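Sound insulation in older apartment buildings is usually discussed in terms of airborne noise: voices, television, music. Sarmīte Avotiņš, a building acoustician at Sakby, spends most of her time on the other category. Impact sound accounts for most of the complaints she is asked to measure, and she thinks it is poorly handled at the specification stage.

"People buy a thick underlay and expect silence," she says. "Thickness tells you very little. I want the dynamic stiffness, and I want to know what load it was measured under."

A floating floor works as a mass on a spring. The screed or board is the mass, the resilient layer is the spring, and the system isolates only above its resonance frequency. Footsteps carry much of their energy at the low end, where a light floor on a stiff mat does almost nothing. Avotiņš prefers to add mass on top before she softens the layer underneath. A layer that is too soft brings deflection at the edges, cracked tile joints and doors that no longer clear.

She has worked since October on a conversion in Prurkberg, a former office block with 206 apartments. Her first round of tests covered bare slabs, before any finish was laid.
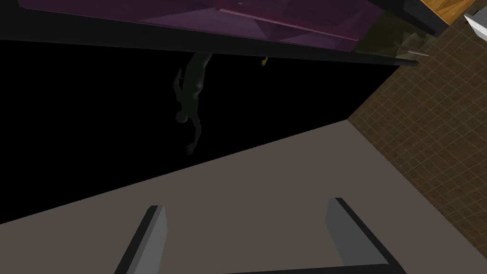 A wide, smooth surface in a rendered interior.

The bare slab gives a baseline, and without it a later result is difficult to interpret. "If the finished floor fails, I need to know which part failed," Avotiņš says. "Often it is the perimeter."

The perimeter strip separates the screed from the walls. Where it has been trimmed too early, or mortar has dropped behind it, the screed touches the wall and vibration bypasses the resilient layer. Avotiņš has measured a loss of 4 dB from a single bridge beside a radiator pipe. The repair took two hours. Finding it took considerably longer.

Timo Kasten, the site manager, now has the strips left standing until after the tile is grouted. He was skeptical at first. "It looks untidy and the tilers complain," he says. "But we have stopped taking floors up."

Avotiņš is less satisfied with the single-number ratings used in product sheets. Two floors with the same rating can differ widely below 100 Hz, and the difference is audible to the tenant downstairs. She asks suppliers for the full third-octave data and rejects submissions that arrive without it.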